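작업を始める前に書き方を整理する必要はないので、そのまま本文に入ります。ホーム　記録一覧　備品　部材棚　連絡先　前の記録　次の記録

作業ノート　冷蔵庫の扉まわり（棚、パッキン、仕切りの見直し）
2021年3月15日

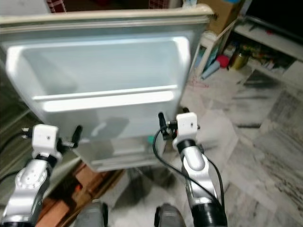 ソワー工房　住設・備品班

共用冷蔵庫の扉側について。庫内の棚は11月に一通り手を入れたが、扉は後回しになっていた。今回は扉だけを見る。庫内は触らない。

担当は自分とラリエイさん（Augustina Laryea）。アブバカリさん（Selorm Abubakari）は午後から合流。

■ 現状

扉の内側は上から、幅の広いポケット、横に長い棚の縁、その下に半透明の区画という並び。上のポケットは白い樹脂で、深さがあり角が丸い。いまは何も入れていない。ここが空いているのに下の区画ばかり使われてきたのが、前から気になっていた点。

下の区画は上のポケットより幅が狭い。半透明なので中身の影は見えるが、何が入っているかまでは開けないと分からない。右下寄りに青緑の小さなものがある。写真では点にしか見えない。

パッキンはベージュで厚みがある。扉本体はオフホワイトから薄いクリーム色で、並ぶとパッキンのほうが濃い。前のノートに「パッキン変色」と一行だけ書いてあるが、元の色の記録がないので変色かどうか判断できない。今後は「変色」と書かず、見えた色をそのまま書くことにする。

■ 扉のポケットの使い方

問題は置き場所が決まっていないこと。背の高い瓶を下の区画に斜めに入れる人がいて、閉めるときに庫内の棚に当たる。当たると扉が少し戻り、気づかずに離れるとすき間が残る。先月の連絡帳にも半ドアの書き込みが3件あった。どれも朝に見つかっている。

ラリエイさんの案は、上のポケットを調味料専用にすること。小瓶とチューブだけにして、紙パックは置かない。自分は最初、上に飲み物をまとめるほうがよいと思っていたが、重いものを扉の上側に集めるとヒンジの負担が増えるという指摘があり、そちらに従う。

決めたこと。

上のポケット：小瓶、チューブ、小袋のたれ。立てて入れる。
下の区画：個人の小物は置かない。共用のものだけ。
飲み物：庫内の下段。扉には置かない。

名前を書いていないものは従来どおり月末に処分。扉の分もこの扱いに含める。いままで扉は対象かどうかがあいまいで、毎回残っていた。

■ パッキンの点検

手順は庫内を直したときと同じ。紙を一枚はさんで扉を閉め、引いたときの手ごたえを見る。上辺、左右、下辺の順に場所をずらしていく。

上辺は全体に手ごたえあり。角の丸くなっているところも、紙はすぐには抜けなかった。左右も問題なし。下辺の中ほどで一か所、ほかより軽く抜ける。もう一度やっても同じ場所だった。

軽く抜けるところを指で開いてみると、溝に細かい屑が入っていた。パンの屑と思うが確かではない。ぬるま湯に中性洗剤を薄く溶き、布を固くしぼって拭いた。溝の奥は綿棒。爪やドライバーの先は使わない（以前、別の冷蔵庫でこれをやって傷をつけた）。

拭いて乾かしたあと、同じ場所で紙を引くと前よりは重くなった。ただし隣と比べるとまだ軽い。癖がついている可能性があるので、次回もここを最初に見る。温めて形を戻すやり方もあるが、今日はしていない。アブバカリさんが経験があるというので、やるなら任せる。

パッキンの交換品はグロンリー（Gronley）の部品表に載っているかどうかを確認中。型番の札が読みにくく、末尾の一文字が8かBか決められない。ラリエイさんが札を拭いて見直したが、やはりどちらとも取れる。問い合わせには両方を書いて送った。返事待ち。

■ 上のポケットの着脱

上のポケットは、両端を持ってまっすぐ上に持ち上げると外れる。片側だけ先に上げると斜めに噛んで動かなくなる。今日は一度噛ませた。無理に引かず、元の位置まで押し戻してからやり直したら外れた。

外したときに両端の受けを確認。割れ、欠けなし。受けの根元に白っぽい筋があったので割れかと思ったが、爪で触っても引っかからず、水あかだった。布で取れた。

はめるときは受けの上に軽く載せ、左右を同時に下へ押す。音はしないので、手前に少し引いて浮かないことで確かめる。

下の区画は今日は外していない。外し方がポケットと同じかどうか分からず、半透明の部分が薄そうなので、部品表が届いてからにする。中は手の入る範囲で拭いた。横長の縁の裏側は影になって見えにくく、手探りで拭くと汚れが残る。懐中電灯を下から当てるとよい。

■ 寸法と仕切り

調味料専用にすると、幅の広いポケットの中で小瓶が倒れる。扉を開けるたびに片側へ寄って音がするという話も前からある。そこで仕切りを入れることにした。

市販の差し込み式を試したが、縁の丸みに合わず浮いた。部材棚にあるイェリトフ（Jiritov）の薄い樹脂板の端材を切って、自作する。仕切りは2枚。ポケットを三つに分ける。等分にはせず、片側だけ広くして、太めの瓶を入れられるようにする。

高さは91ミリで切る。ポケットの縁より低くしておかないと、小瓶を出すときに手が当たる。最初の型紙はもっと高くしてあったが、アブバカリさんが手を入れてみて高すぎると言い、切り詰めた。底の両角は丸く落とす。ポケットの底の隅が丸いので、直角のままだと底に着かない。

型紙は厚紙で作り、裏に「扉上・仕切り」と書いて型紙の引き出しに入れた。日付は書いていないので、このノートと突き合わせること。

固定は接着しない。ポケットを外して洗うので、仕切りも抜けるようにしておく。両端にシリコンの細い帯を巻いて、突っ張らせる。帯はヴェクホルム（Vekholm）の残りがあるが、幅が足りるかどうかはまだ当てていない。足りなければ二重に巻く。

切り口はやすりをかけ、角を全部落としてから使う。粉が出るので台所では作業しない。工作室の奥の台で。終わったら水洗いして、よく乾かしてから入れる。

■ 閉まり具合

扉を半分ほど開けて手を離し、自然に閉まるかどうかを見た。空の状態では閉まる。途中で止まることはなかった。中身を戻したあとの確認は仕切りができてからやる。重さが変わるので、今日の結果だけで大丈夫とは書かない。

床の水平も見た。左右は問題なし。前後は前がわずかに高く、これは閉まりやすくするための傾きなのでそのままにする。前脚には触らないこと。前に掃除のときに回してしまった人がいて、戻すのに時間がかかった。

■ 温度

作業中は扉を長く開けるので、傷みやすいものは先に保冷箱へ移した。移したのは庫内上段の乳製品と、肉の包み二つ。保冷剤は冷凍室の左側から出して使い、元に戻した。

扉を開けたままにしたのは合計18分。途中で一度閉めて間を置いている。次は先にポケットを外し、扉を閉めてから流しで洗う順番にすれば、もっと短くできる。今日は扉につけたまま拭き始めてしまった。

■ 途中の相談

ラリエイさんから、扉の内側に置き場所の札を貼ってはどうかという意見。自分は紙の札は湿気ですぐにはがれると思う。外側に貼ると取っ手のまわりがまた紙だらけになる。話した結果、札は作らず、仕切りの上の縁に直接印字テープを貼ることにした。文字は「小瓶」「チューブ」「小袋」。広いほうを小瓶にする。

アブバカリさんは、下の区画も同じ樹脂板で区切りたいという。これは保留。下は使う量が日によって違うので、ひと月は区切らずに様子を見たい。連絡帳に不便の書き込みがあればそのとき考える。

洗剤の匂いについて。前に使った柑橘の香りつきは、庫内に匂いが残ると言われた。今回は無香のもの。流しの下の右側にある、ふたが白いほう。香りつきは床用に回したので、台所に戻さないこと。

■ 使った道具

布（白、食品まわり用）。綿棒。中性洗剤（無香）。桶ひとつ。懐中電灯。はさむ紙はコピー用紙の裏紙を細く切ったもの。厚紙、カッター、定規。保冷箱と保冷剤。

食品まわり用の布が残り少ない。洗濯に出ている分が戻るまでは、ほかの掃除に使わないでほしい。

■ 残り

仕切りを切る（自分）。
シリコン帯の幅を当てる（自分）。
グロンリーの返事を確認し、パッキンの値段を控える（ラリエイ）。
下辺中ほどのパッキンをもう一度紙で見る。必要なら温めて直す（アブバカリ）。
下の区画の外し方を調べる。部品表が来てから。
連絡帳に新しい置き場所を書く。飲み物は扉に置かないことも書く。
印字テープの白地を発注。いま黒地しかない。

追記　連絡帳には夕方に書いた。飲み物の件は一行目にした。ポケットは仕切りができるまで使わないよう頼んである。

追記2　シリコン帯を当ててみた。幅は足りる。長さは二枚分とるとほとんど余らないので、切り間違えないこと。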